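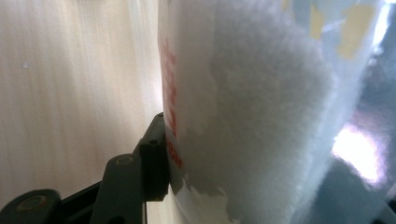 A packaged paint roller cover and one of our hand-held grippers

About Plonar

Plonar records people doing ordinary jobs by hand so that robots can be taught to do them. We are based in Diltside and were set up by Verena Prantl, who had spent several years programming arms on packing lines and wanted a quicker way of showing a machine what was needed.

Our operators work with a pair of hand-held grippers. They pick up, turn, open and put down everyday goods, and the grippers record how the fingers move. The recordings are then checked, trimmed and passed to the customer's own engineers. We do not build robots ourselves.

We have 117 tasks in our library at present. Most are household or shop jobs, and each is recorded more than 90 times by different people. Hardware and decorating goods were added in March at the request of Naidoo, our longest-standing customer.
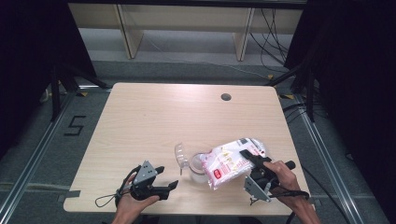

Packaging takes up a large share of our working week. Bags, sleeves and wrappers change shape as soon as they are touched, and a robot that copes well with a box may do badly with them. A crinkled white plastic bag held by one corner, next to a clear container with its lid open, is typical of the table work. New operators practise at the same kind of table before any of their recordings are kept.

We also offer remote control sessions, where an operator guides the customer's robot from our site. These are run with Zikberg and need to be booked in advance.

Our office reopens on 4th January. Visits are by appointment, and enquiries about operator training should be addressed to Verena Prantl.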